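Guides > CSS > Layout

How to make a sticky table header that stays stuck

6 min read

You have a long table. Somewhere past row 20 the reader has forgotten which column is the net price and which is the gross, and is scrolling back up to check, and down again, and thinking less of you each time. What you want is a header row that stays at the top of the window while the rest slides underneath. CSS has had this for years. It takes one property, two values and, in my case, most of a Sunday.

I'll be using the price list from Fekbridge, a small site I look after for people who sell door furniture and have never knowingly discontinued a hinge. The table has 36 rows in the short version. Any table will do, so long as it's taller than your screen.

Step 1: get the HTML right

Sticky headers work best when the table has been written by somebody who meant it. That's a thead with one row of th cells, then a tbody with everything else. If your header row is a tr like all the others with some bold text in it, fix that first. Screen readers will thank you, and you'll have something to point a selector at.

If the table came out of a content management system, look at the source before you trust it. Stanell, the one Fekbridge uses, puts the header in a tbody of its own and calls it a day. I had to edit the template, which lives in a folder called "old_do_not_use".

Step 2: the one line everybody shows you

Put this in your stylesheet:

th { position: sticky; top: 0; }

Save, reload, scroll. There's a fair chance it works straight away, and if it does you may go and put the kettle on. You'll be back for step 3.

Note that top: 0 is doing real work. A sticky element needs to be told which edge it sticks to and how far from it. Leave it out and the browser treats your cell as an ordinary one, without a word of complaint in the console.

You'll see older tutorials tell you to put it on the cells and never on thead or tr. That advice dates from when browsers ignored it on anything but cells. Current ones are fine with thead, and I now prefer it when there are two header rows, as it saves working out an offset for the second. If you still get visitors on elderly browsers, stick with the th.

Step 3: give it a background

Table cells are transparent unless told otherwise. Your header is now floating faithfully at the top of the window with the prices sliding visibly through it, like a ghost with a spreadsheet.

th { position: sticky; top: 0; background: #fff; z-index: 2; }

Use a solid colour. A semi-transparent one with a blur looks lovely in a portfolio and dreadful over numbers. The z-index is there for anything in the body rows that has a position of its own: little badges, tooltips, the "NEW" flag somebody in marketing asked for. Without it they ride over the top of the header as they go past.

Step 4: find out why it isn't working

This is where the Sunday went. A sticky element sticks within its nearest scrolling ancestor, and the browser has a generous idea of what counts as one. Any parent with overflow set to hidden, auto or scroll will do. It doesn't need to have a scrollbar. It doesn't need to be scrolling. Your header will cling loyally to the top of that box, and the box will leave the screen and take the header with it.

The usual culprit is a wrapper round the table with overflow-x: auto, put there so the table can scroll sideways on a phone. You set the horizontal direction only, and the browser quietly computes the vertical one to auto as well, as the two can't be mixed that way.

To find it, open the developer tools, click on a th and walk up the tree one parent at a time, looking at the computed value of overflow-y. Anything other than visible or clip is a suspect. Untick the rule, scroll the page, and see if the header has come back to life. Mine was four levels up, on a div called "inner-wrap-2".
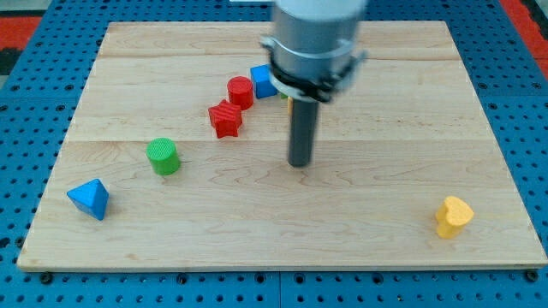
Moataz Belkadi wrote in to say that he'd gone through every parent on his page, found nothing, and then discovered overflow-x: hidden on the body, added years ago to hide a menu that stuck out on the right. He swapped it for overflow-x: clip and the header behaved.

He's quite right about clip, and it deserves to be better known. It cuts off whatever sticks out without making the element a scrolling box, so sticky children carry on as if it weren't there. Put the old hidden line before it as a fallback if you must:

.page { overflow-x: hidden; overflow-x: clip; }

A browser that doesn't know clip will ignore the second declaration and use the first. You lose the sticky header there and keep a working page, a trade I can live with.

Step 5: when you need the sideways scroll as well

Sometimes the wrapper has to stay. The table really is too wide for a phone and it really must scroll. In that case stop fighting and make the wrapper scroll in both directions, deliberately:

.table-wrap { overflow: auto; max-height: 90vh; }

The header now sticks to the top of the wrapper, and the wrapper never gets taller than the window, so it all hangs together. The cost is a scrolling box inside a scrolling page, which some people dislike. I'm one of them — but I dislike a price list with no headings more.

Add tabindex="0" to the wrapper too, along with a role of region and a label, so that keyboard users can reach the box and scroll it.

Step 6: make room for the site header

If your site already has a fixed bar across the top, top: 0 will tuck your table header neatly behind it, where no one will ever find it. Set the offset to the height of the bar. I keep it in a custom property, having once had the same number in seven files:

:root { --bar: 3rem; }
th { top: var(--bar); }

Only do this if the table scrolls with the page. If you took the step 5 route, the header is measured from the wrapper and top should stay at 0. Get this wrong and you'll have a gap above the header with rows peeping out of it.

Step 7: the vanishing border

One last indignity. If your table uses border-collapse: collapse, the borders on the header cells may well scroll away and leave the cells behind. In the collapsed model the borders are shared out by the table, and they don't travel with the cell.

You've got two ways round it. Either switch to border-collapse: separate with border-spacing: 0 and draw only the bottom and right borders on each cell, or keep the collapse and fake the line:

th { box-shadow: inset 0 -1px 0 #999; }

I use the shadow. Youssra Berrada, who checked this page for me, uses the separate borders and considers the shadow a moral failing.

Before you call it finished

Try it on a phone you can hold in your hand. Try it zoomed to 200 per cent, where a header with long labels can wrap and swallow half the window; if it does, switch the sticking off on short screens with a media query on min-height. Then print the page. Browsers generally repeat a thead on each sheet by themselves, and they're happier doing it if you set position back to static in your print styles.

Fekbridge's header has stayed put since 13th October. They've asked if the first column can be sticky too. It can (left: 0, the same background, and a higher z-index for the corner cell) and I've told them November.

Filed under: CSS, Tables, Things that should have taken ten minutes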